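The planner that Gunari ships this spring no longer waits for one arm to finish before it moves the other. Its lead developer, interviewed at the Rerthorpe office, says the change took seven months.

"The old code treated two grippers as two jobs," she says. "A dustpan in one and a cloth in the other meant two plans that knew nothing of each other." 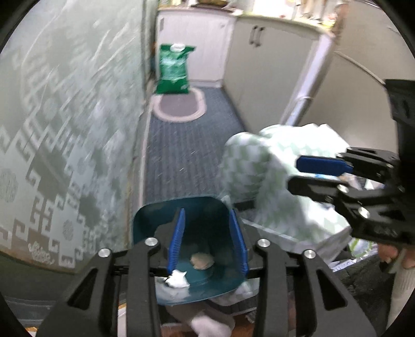 Fendell, which tests the software, would have preferred a slower release -- its engineers say the logs are still hard to read when a plan is dropped halfway.

She accepts the complaint. The log viewer is being rewritten, and each dropped plan will carry a reason code. The test set now holds 1650 recordings, and 124 of them still fail on replay.

"Small hard things are the worst," she says. "Walnut shells, ginger, anything with no flat side."

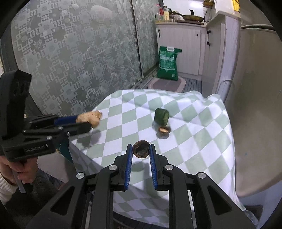 "We score the grasp again just before the jaws close. It costs a little time, and I can live with that."

The next version is due in October.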